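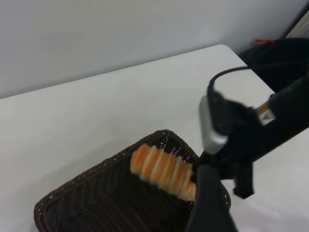 brown woven basket, white table

Litangate Community Board > Remembrance > Memory cards at a service, read out or not?

firkton_fern
March 25, 2022
Quick one, I'm on my break. Aunt's memorial is in May, at the Pimentel hall. We want people to write a memory on a card and drop it in. My cousin wants them all read out loud. I say no. We're expecting 103 people. Thoughts?

oldmill20
Don't read them all. Did that for my dad and it ran two hours, people were leaving. Pick five or six, print the rest in a booklet.

quietporch
Disagree. Who picks? We picked for my grandmother and one side of the family still brings it up. All or none.

oldmill20
Two hours though

quietporch
So keep the cards small. Ours were index cards, nobody wrote more than a couple lines.

nondell_jo
None. Some folks write things meant for the family only. My neighbor's card to us was about the year my mom was sick and I would of died if that got read into a mic. I keep it in my nightstand.

firkton_fern
Thats kind of my feeling. She knew a lot of people, she wrote letters to everybody. Cousin says the out of towners will want to hear them.

tall_pines
Put a little box on the card, ok to share yes/no. Solves it. Also order extra, we got 300 and people took them home to mail back later. Cards came for weeks. Best part of the whole thing for me.

quietporch
ok the checkbox is good. Still say read every yes one

oldmill20
and I still say six, tops

firkton_fern
Doing the checkbox. Will fight with cousin about the rest. Does the Nondell print shop do cards on short notice or do I have to drive to Firkton?

nondell_jo
They do, call before noon. Sorry about your aunt.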